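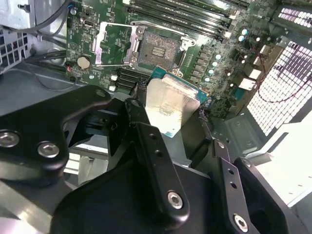

Figure 4.1 A desktop processor and its socket on the motherboard.

Chapter 4
What Things Cost, and When

Ask the owner of a small business what a computer costs and you will be told the price on the invoice. Ask again in December, when the accounts are being drawn up, and you will get a different number and a longer sigh.

This chapter is concerned with depreciation, a word that has emptied more lecture rooms than the fire alarm. The idea behind it is simple enough. Some purchases are used up at once, like printer paper or biscuits. Others go on being useful for years while quietly becoming worth less, and it would be odd to load their whole cost onto the month in which somebody happened to pay for them.

Take Dillgate, a firm of letting agents run by Brendan Hayes. Brendan replaces the processor in the office computer for £378. Is that a repair, to be charged against this year's profit, or an improvement, to be spread over the years ahead? Brendan would like it to be whichever produces the smaller tax bill. His accountant, Lempi Peltonen, would like him to keep his receipts.

Her answer depends on what the new part does. If it merely restores the machine to its old plodding self, the cost is an expense. If it makes the machine plainly better than it was, there is a case for treating it as an asset – though many firms set a threshold, often up to £300, below which they decline to have the argument at all.

We begin in Section 4.1 with the straight-line method, popular with people who dislike surprises. Section 4.2 turns to the reducing balance, and to Brendan's van, about which the less said before then the better.

Key terms: capital expenditure, revenue expenditure, useful life, residual value, carrying amount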